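I've had the Dromora fingers on the arm for over 145 hours now, and I keep meaning to write up how they compare with the Lerka pair I used until March. So, with a big mug of tea next to me, let me finally get to it!

The Lerka fingers were flat, stiff and very dependable, and I was fond of them. But they hid so much of the wrist camera's view that I was forever guessing where the tips were. The Dromora ones are gray, blunt at the end and bent partway up, a bit like a knuckle. Opened wide, they leave me a good stretch of wall and floor between them, and I can't tell you how nice that is after a year of squinting.

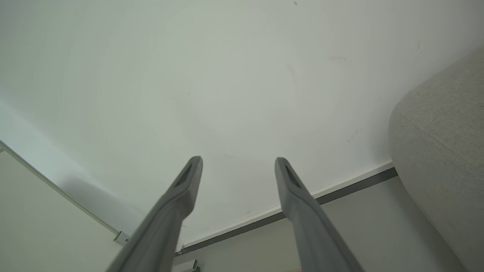
## The camera side of things

I kept the same little Obeidat camera for both sets, so it's a fair fight (more or less). It does go soft up close, and the lower part of each finger blurs. The tips hold up better, and they're the part I care about.

A plain wall is a hard background for it, with only a speck or a scuff to lock on to. I get on much better when the baseboard is in view - that dark strip under the white lip gives me a nice strong line to check the wrist angle against. 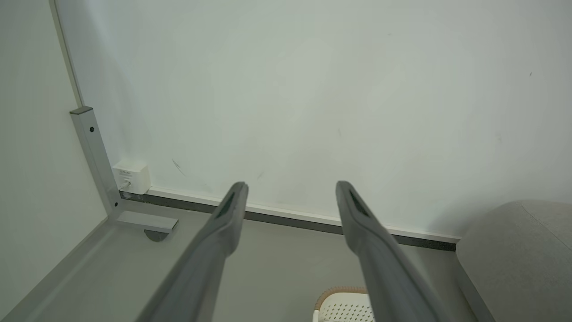 The controller is still the old Clikthorpe, and I had to redo the open and close limits from scratch. I ended up at 337 for closed and 1076 for open, in whatever units Clikthorpe uses (the manual is shy about it). Next I want to try slower closing speeds with soft things like socks and dish towels.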